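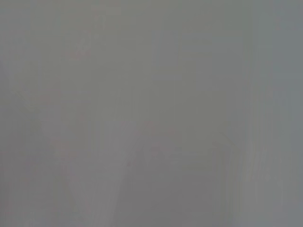 quarrylark
Route editor, Overland and Remote Sites board

Rekska ghost town: access from the Zorklow side

I've updated the route notes for the abandoned mining settlement at Rekska. The old notes sent everyone in from the south by the haul road, and the haul road is washed out at the second culvert. It is not passable in any vehicle. On foot you can get around the washout, but the bank is undercut and I would not do it with a pack.

The northern approach starts at Zorklow. Take the forestry track behind the sawmill, keep left at both forks, and park at the pump house. From there it is a 14 km walk to the upper terraces, with 900 m of climbing, most of it in the first half. The path is the bed of the old ore tramway, so the grade is steady once you are on it. Water is available at the pump house and at the spring below the assay office. Treat both.

The upper terraces have the workers' housing, the school and the bathhouse. The processing plant is on the lower level and is fenced. The fence has gaps. I'm not recommending them.

Corrections welcome, with the month you were there.

basalt_tern
Member

Was there in November. The left fork instruction is wrong for the second junction. Left takes you to a logging deck and stops. You want the right fork, then the pump house is on the far side of the stream.

quarrylark
Route editor

Which second junction? There is a spur before the real fork that people count as one. It has a chain across it.

basalt_tern
Member

No chain when I was there. Two posts, nothing between them. If that's the spur then we agree and the notes need to say so, because anyone without your track log will count it as a junction.

quarrylark
Route editor

Agreed. Changed to: "Ignore the spur between two posts. Keep left at both forks after it." Please check that against your log.

basalt_tern
Member

Checked. I took the spur as fork one, went left at it, backtracked, then went right. So your version works. I withdraw the stream comment, I was looking at the settling tank.

odd_gauge
Member

I disagree with publishing the terraces as an open site. The bathhouse roof is carried on steel that has rusted through at the bearing ends. Last time I was inside, one of the trusses had dropped off its pad and was hanging on the purlins. The notes list the bathhouse as a highlight with no warning at all.

Also, the cemetery above the school is still visited by families from Trandari. The notes call it "atmospheric." I'd take that word out.

quarrylark
Route editor

Word removed. I've added a line asking people to stay on the path at the cemetery and leave the grave markers alone.

On the bathhouse, I've put "view from the doorway only." I don't want to pull the whole site over one building. The houses on the first terrace are stone with the roofs already gone, and there is nothing left overhead.

odd_gauge
Member

The doorway is under the same truss line. Put "view from outside."

quarrylark
Route editor

Done.

saltpan_ferry
New member

Is it possible as a day trip from Trandari using the bus? I don't have a car.

basalt_tern
Member

Not comfortably. The bus reaches Zorklow at almost 2 in the afternoon. Add the track to the pump house, which you'd be walking, and you would be on the tramway in the dark coming back. Stay the night in Zorklow and start early. The guesthouse at Sitompul is nicer but it's on the wrong side of the ridge.

odd_gauge
Member

It isn't the wrong side if you use the saddle path. Sitompul to the upper terraces over the saddle is 4 hours and you skip the forestry track completely.

basalt_tern
Member

4 hours in summer. In November the saddle had snow on the north side and the cairns were buried. I turned back. I wouldn't send a first-time visitor that way without saying so.

odd_gauge
Member

Fair. Summer only, then.

quarrylark
Route editor

I'll add the saddle as an alternative, marked summer only, once somebody sends me a log for it. saltpan_ferry, for your dates use Zorklow.

saltpan_ferry
New member

Thanks. Does the spring below the assay office run all year?

basalt_tern
Member

It was running in November, slowly. It took a while to fill a bottle. Fill up at the pump house and carry it.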